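The Case for Taking the Old Desktop Apart Properly

Public offices replace their desktop computers on a schedule, and the schedule is usually sound. What happens to the retired machines is less carefully considered. In April the Titlow district library system withdrew 1146 desktop towers from service, and the contract for their removal paid by weight. It is the view of this publication that payment by weight is the wrong measure, and that the district should require each tower to be opened and sorted by part before anything is sent for shredding.

A desktop tower is among the most serviceable objects an office owns. Once it is laid on its side with the cover off, the power supply, the memory and the drive cage are all within reach. Much of it was designed to be removed by a technician with little time and few tools.

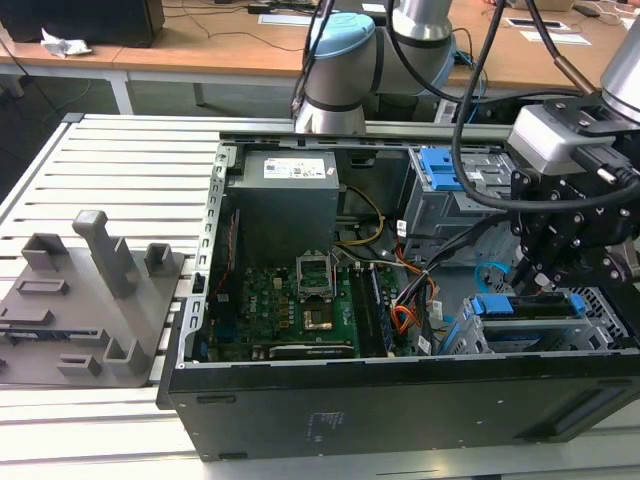
Does sorting by part cost more than shredding?
The labor costs more at first, and a district should budget for it. Part of that expense returns through the sale or reuse of working memory, drives and power supplies.

The Urnanow depot, which handles equipment for several neighboring districts, kept records on 300 towers it dismantled under a trial agreement. Of the power supplies removed, 579 were expected across the full program, and the depot found buyers for its first lots without difficulty. Memory was easier still. Processors require more care, and the socket deserves as much attention as the chip that came out of it. Contacts left exposed on a bench can be damaged by a sleeve or a dropped screw, and a board with a damaged socket is worth little to anyone.

Cables are the part of the work most often neglected. They are cut because cutting is quick. A drive cable that has been unplugged can be used again the same day – one that has been cut is scrap. The agreement should say so in plain terms.

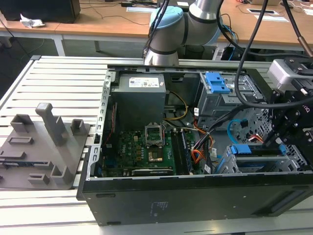

A desktop tower with its side panel removed and the processor socket open.

There are fair objections. Firms such as Flutlow maintain that older parts find few buyers, and for some models this is correct. Storage drives also raise questions of privacy, and no drive should leave public custody until it has been erased and the erasure recorded. These points argue for a careful contract. They do not argue for sending whole machines to the shredder unopened.

The district's present agreement has 5 months left to run. Before it is renewed, the terms should require an inventory by part, a written record for every drive, and payment that reflects what was recovered.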